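On the Care of Wooden Spoons

The household inventory begun in February has now reached the kitchen drawers. As reported in an earlier entry, the cupboards were completed first, and the linens are to follow. This entry concerns the wooden spoons, which had been stored together with the metal utensils for several years and had suffered for it.

All spoons were removed from the drawer and sorted according to condition. Those with split handles were discarded. Those that were only dull or rough were set aside for oiling. My neighbor Afaf Karaki, who kindly reviewed a draft of this entry, recommends food-grade mineral oil applied with a soft cloth, left for 30 minutes, and wiped off. I have adopted her method for the unfinished spoons.

Spoons with a glossy finish are treated separately. They are washed by hand in warm water with mild soap, dried at once with a towel, and not oiled. They are reserved for soup and for serving, as hard scraping against a pot will wear through the finish at the rim.
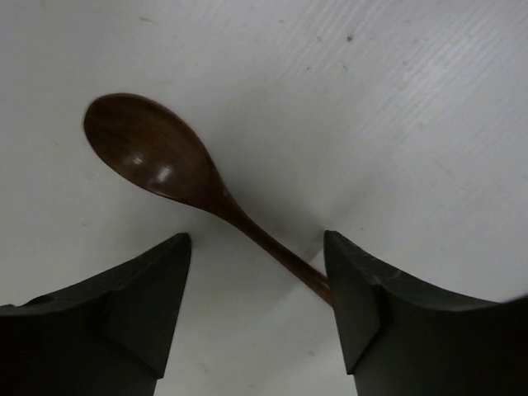 Can a lacquered wooden spoon be washed in the dishwasher?

It should be washed by hand. The heat and the long soaking can cloud the finish and crack the wood beneath it.

The following arrangements are now in effect in this kitchen. Wooden spoons are kept in the upper drawer, on a folded cloth, with the bowls facing the same direction. Metal utensils remain in the lower drawer. A spoon that has been used with turmeric or tomato is rinsed within 15 minutes, before the color has time to set. Oiling will be repeated every five weeks through the dry season.

Readers have asked about the drawer divider mentioned last time. It is the small Brandora model, and it was returned, as it did not fit. A replacement has been ordered.

Rasha Jaber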